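Coat stand by the front door, too much on it?

wubshet46
Small room, white stand right by the door. Puffer, a bag on long straps, something black over the top. Wobbles every time I grab a coat. Keep it or go for wall hooks?
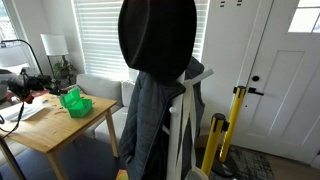
Feven Berhe
Wall hooks every time. Had a Sernia stand for 4 years, went over twice. Five hooks on a board, done.

flurik
Disagree. Renting here, cant drill. Heavy coats low, bags on opposite sides, fine.

Feven Berhe
Low hooks on ours were useless, coats draggd on the floor. And you can ask the landlord.

flurik
Asked in March. No.

vumport
Bag off first imo, then see if it still wobbles. Winter coats in the wardrobe, its July

wubshet46
Wardrobe's full. Will shift the bag tho, ta. Anyone know what size screws for plasterboard if I do go hooks?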